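[hunivbridge-tech] Re: Duplicate headings after the Vudier import (composed and decomposed names)

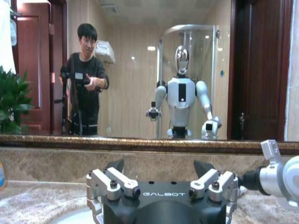

Detlef Buschmann
Index maintenance, Hunivbridge

6 min read
Last updated in August

Replying on the list so that the reasoning ends up in the archive. I have trimmed Myroslav's message to the parts I answer.

Myroslav Prokopenko wrote:

> After the Vudier import the name index has 3775 headings that look the
> same as an existing heading and do not match it. The easiest one to
> find is Stüber. Search for it from the web form and you get the old
> records. Click through from a new record and you get the new ones.
> Neither list contains the other.
>
> I dumped both headings. The old one has the u with umlaut as a single
> character. The new one has a plain u followed by a combining mark. The
> unique constraint on the heading column did not object, and I suppose
> it had no reason to.
>
> My proposal is to leave the stored data alone and normalize on read.
> The search layer would fold both forms before comparing. It is a small
> patch and I can have it ready for review quickly. If we want to be
> thorough we could use NFKC, which would also take care of the odd
> ligatures and full-width characters in the older scans.
>
> Second question: the sort order. Stüber now shows up in two places in
> the browse list, once after Stuber and once after Stzy. Is this the
> same problem or a different one?

It is the same data problem, plus a second one that was there before the import and that the import made visible. I will take them in order.

1. What is stored

The old heading has U+00FC, which is C3 BC in UTF-8. The new heading has U+0075 followed by U+0308, which is 75 CC 88. Unicode defines the two sequences as canonically equivalent. Our database compares the heading column by bytes, so it sees two different strings, and the constraint does what it was told to do.

Vudier does not decompose anything itself. It passes text through as it receives it. The decomposed names came from the source export, where part of the heading text had been copied out of file names. I compared the raw export with our staging table and the bytes are identical, so there is no defect to report upstream. What we lacked was a normalization step on our side of the import. We never needed one while headings were typed by hand, as the keyboards in use all produce the composed form.

The umlauts are the visible part. The same thing applies to any letter with a canonical decomposition. In the Cyrillic headings, U+0439 is stored in the old records as one character and in the new ones as U+0438 plus U+0306. U+0457 has the same split, with U+0308 as the mark. Those headings are easy to miss in a manual check because most of us search them in transliteration.

2. Why I do not want to normalize on read

The patch would fix the search form. The following also read the heading column and do not go through the search layer:

- the unique constraint itself
- the nightly export
- the authority links, which join on the heading text
- the Nullum check for orphaned records
- anything that people on this list have written against the read replica

Each of these would need the same folding, and the constraint would need an expression index. If one of them is left out we get the present fault again in a place where it is harder to see. The Nullum check worries me most. It reports a record as orphaned when its link text has no matching heading, and it compares bytes. A person who acts on its report in good faith will delete links that are valid.

I would normalize on write, in one function, called by the import and by the edit form. Everything downstream can then go on comparing bytes, which is fast and easy to explain.

The normalized form should be NFC. It matches what the old records already contain, so they do not have to be rewritten. It is also the form that most outside consumers of our export expect to get.

One point for whoever writes the function: NFC is not closed under concatenation. If a heading is assembled from a surname field and a suffix field, and the suffix starts with a combining mark, the joined string can be out of NFC even though both parts were in it. Normalize after joining. The edit form currently joins in the browser, so the call belongs on the server side, after the form data has been put together.

3. Why not NFKC

NFKC discards distinctions that some headings depend on. The superscript two becomes a plain digit 2. A ligature such as U+FB01 becomes two letters, which is usually what one wants in a search key and is wrong in a transcribed title. Once the compatibility form has been written to the heading column there is no way to get back to the source form.

I have no objection to NFKC for a separate search key. That key would be derived, never displayed, and rebuilt whenever the rules change. If Myroslav would like to turn his patch into that, I would be glad to review it. It should come with case folding, and the order of the operations should be written down, because folding after normalization can leave a string that needs normalizing again.

4. The sort order

The browse list uses two different orders depending on how the page is requested. The first page is sorted by the database with a German locale. Later pages are sorted by the application after it has fetched them, in code point order. In code point order U+00FC comes after every unaccented Latin letter, and that is how the composed Stüber ends up behind Stzy. The decomposed one starts with an ordinary u, so it lands close to Stuber. Both positions are by accident.

Normalizing will bring the two headings together. It will not put them in the right place. For that we have to decide which German order we want. DIN 5007 has two variants. Variant 1 treats ü as u and is used for dictionaries. Variant 2 treats ü as ue and is used for lists of names, such as phone books. The name index is a list of names and I would choose variant 2. The subject index should use variant 1. In CLDR terms, the name index gets de-u-co-phonebk and the subject index gets plain de.

The consequence to be aware of is that Stüber and Stueber will sort next to each other. That is intended. They remain separate headings and must not be merged on the strength of the sort key. We have records for a firm that used both spellings on its own letterhead, and the cataloging rules say to transcribe what is on the item.

All sorting should move to the database. A collation version change then requires a reindex, and the database logs a warning when it detects one. Please do not silence that warning. It was silenced once on the old server and the index gave wrong range results until it was rebuilt.

5. Proposed procedure

a. Freeze heading edits. Record edits that do not touch headings can go on.

b. Copy the heading column to a new column, heading_source. This column is read-only from then on. It is kept for 90 days and then dropped, unless someone gives a reason on the list to keep it.

c. Build a table of pairs: every heading whose NFC form equals the NFC form of another heading. Move all links from the decomposed heading to the composed one, in batches of 1000. Larger batches hold locks long enough for the replica to fall behind.

d. Delete the decomposed heading of each pair once it has no links. The foreign key will refuse the delete if any are left, so leave the foreign key on.

e. Rewrite what remains to NFC. After step d there can be no collisions. If the constraint fires, stop and post the pair here.

f. Add a check constraint that the heading is equal to its own NFC form. Our database version has a predicate for this, and it is cheap on strings that are already normalized.

g. Release the edit form with the server-side call, then lift the freeze.

Step c must come before step e. In the reverse order the rewrite hits the unique constraint at the first pair and the transaction is rolled back.

I ran steps b through f on a restored backup. Step f rejected a handful of headings with a stray combining mark at the very beginning, with a space in front of it in the source. These are data entry errors that survive trimming in our current code. They are valid NFC once the space is gone, and they still look wrong, so I have put them in a separate file for the catalogers.

6. Open points

The authority links should join on the heading identifier and not on its text. I would do that as its own change, after this one has settled.

The transliterated search form has its own mapping table, and the table has entries for composed letters only. After step e this is sufficient. Before step e it explains the missing Cyrillic hits.

Myroslav, please check the pair table for the Cyrillic headings before I schedule the freeze. I can read them but I would not trust myself to notice a wrong merge.

Detlef

Comments

Myroslav Prokopenko
Agreed on write-side NFC. I will rework the patch into a derived search key. The Cyrillic pairs look right to me, with one exception: a heading where the breve was typed over the wrong letter in the source. It pairs with nothing, so step c leaves it alone. I have added it to the catalogers' file.

replica_user
My scripts join on heading text. Will the identifiers stay the same for the composed headings?

Detlef Buschmann
Yes. The composed heading keeps its identifier in every case. Only identifiers of the deleted decomposed headings go away, and the pair table will stay on the replica so that you can map them.

mtk
Variant 2 for names gets my vote. Please add the locale string to the README of the export as well, as we re-sort on our side.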